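Boards > Health & Medicine > Prescriptions and Pharmacy
Search | New posts | Members | Log in

Thread: Drilau recall - did your pharmacy call you?
2547 views | 10 replies

pillbox_pete wrote:
Got a letter dated 17th June from Calside, the outfit that does my mail order refills. It says one lot of my Drilau 10 mg tablets is being pulled because some bottles may hold the wrong strength. The letter does not say which strength. It does say my health is important to them, twice.

I have half a bottle left and the lot number on the label has been rubbed down to something like a smudge and a 6. Anyone else get this? And did anyone get an actual phone call?

marlene_in_ohio wrote:
No letter, no call. I found out from your post, so thank you for your service.

Vurnness wrote:
Phone the pharmacy and give them your prescription number. They can usually see which lot they filled you from, smudge or no smudge. Don't quit taking it cold in the meantime. It's a blood pressure drug and your blood pressure has not been recalled.

pillbox_pete wrote:
Called. Held for 66 minutes. The music was one song. The person who picked up was very nice and told me to check the lot number on the label.

tomcat66 wrote:
I'd just stop taking it till they sort it out. Why swallow something the maker says might be wrong?

Vurnness wrote:
Because for most people a few days with no pill at all is a bigger gamble than a small chance of a bad bottle. Ask the pharmacist or the doctor first, then stop if they say stop. Every recall letter I've ever had says that somewhere, usually on the back in gray.

tomcat66 wrote:
Every recall letter is written by a lawyer.

Vurnness wrote:
Sure, and the lawyer would also like you not to have a stroke.

Jui-lin Yip wrote:
Retired pharmacy tech here, hospital side mostly, so take the mail order stuff with a grain of salt. You're both partly right. If it's a wrong strength problem, the first thing to do is look at the tablets. Different strengths nearly always have different markings, and the leaflet or the pharmacist can tell you what yours should say. If the marking matches the strength on your label, you're likely fine, but still call. If it doesn't match, don't take any more from that bottle and get a replacement the same day. Any decent pharmacy will do that without making you send the old one back first.

Also, Pete, check the carton if you kept it. The lot is often stamped on the end flap.

And stop storing the bottle by the sink. I know it's by the sink. Labels come off from wet hands and people wiping around them. Mine live in the hall closet now and the kitchen gets wiped down as hard as it likes.

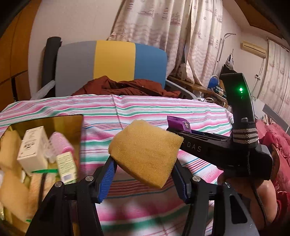
Yellow sponge, natural enemy of the pharmacy label

I used to see maybe one unreadable label a shift back when I worked the outpatient window. People would bring in a bottle with no name, no date, no drug, and ask for "the same again."

marlene_in_ohio wrote:
I feel personally attacked. It's on the windowsill over the sink, if that counts as different.

Jui-lin Yip wrote:
It counts as worse - now it gets sun too.

pillbox_pete wrote:
OK, update. Carton was in the recycling under a pizza box. Lot number readable, and it's on the list. The tablets have the right marking for 10 mg as far as I can tell, with my glasses on and a flashlight. Called again, got a different person, and a new bottle is coming. I asked what to do with the old ones and was told "dispose of them properly," and when I asked what properly meant she put me back on with the song.

grumbly_gus wrote:
Similar thing happened to me in April with Monti, the water pill. Whole lot pulled over a cracked seal. I'd paid for a 200 count bottle and got a credit that could only be used on their website, on vitamins. I do not want vitamins. I have so many vitamins.

tomcat66 wrote:
And this is why I don't trust any of them.

Vurnness wrote:
You can distrust them and still take the pill, Tom. I've managed both for years.

Jui-lin Yip wrote:
Pete, a lot of pharmacies have a drop-off bin near the counter. Call ahead, some only take them on certain days. Hang on to the empty carton till the new bottle shows up, and write the new lot number down somewhere other than the bottle.

marlene_in_ohio wrote:
Moved mine to the linen closet. My husband has now asked me three times where the pills are.

Share (4) | Report | Back to top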